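Workshop notebook, Vallcombe
November, entry begun 9.15

Hide glue for the veneer panels, second batch. The first batch went stringy in the pot and I threw it out. Gion thinks I let it get too hot while I was on the phone to Ichikawa about the walnut, and he is probably right. Soaked the new granules overnight in cold water, poured off what was left on top, warmed slowly. It runs off the brush in a thin unbroken thread now, which is how Nelly likes it.

Pressed two test pieces on the offcuts of birch. One with the Verko cauls, one with plain softwood and newspaper. Left both under weight and went on with the drawer fronts.

Drawer fronts: three are done, the fourth has a check running in from the left end. It was not there when I planed it. Have wicked thin glue into it and clamped across. If it opens again I will cut a new one from the short board, though the figure will not match the others and Tudur will notice.

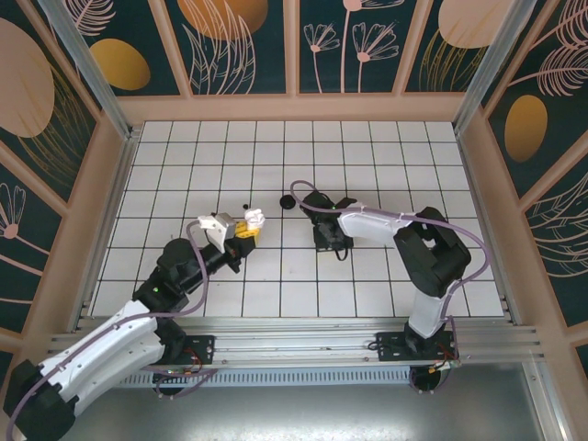
Layout for the lid panel is still the thing holding us up. Wolfram's drawing has the leaf border running right round, mitred at the corners, and I do not see how the stems can meet cleanly at a mitre without one of them looking chopped. Chiyo suggested dropping the mitre and letting a plain strip stop the pattern at each corner. The teal panels with the pink line leaves and flowers do much the same, with pale peach strips between them, and I think it would suit us. The strip would have to be sycamore or something near it. I would also keep the line of the leaves that thin, one saw cut filled with dark mastic, and leave out the shading Wolfram has pencilled in. Will draw it both ways at full size before anyone cuts.

Saw blades: opened the last packet of the 4s. Need to reorder from Nander, and ask whether they still do the 2/0, as the ones we had last time snapped at the clamp end. Nelly has been waxing hers and gets through fewer.

Sharpened the toothing plane iron. Went over the ground for the lid with it, diagonally both ways, then brushed off and sized with thin glue. Touch dry by lunch. Sanded the nibs back with 400.

14.40. Took the weights off the test pieces. The softwood one has a blister near the middle, hollow when tapped. Verko one sounds solid all over. Slit the blister along the grain, worked some glue in with a palette knife and put it back under.

To do:
Full-size drawings, mitre and strip
Ring Ichikawa again about the walnut
Blades
Look at the check in the fourth drawer front before taking the clamp off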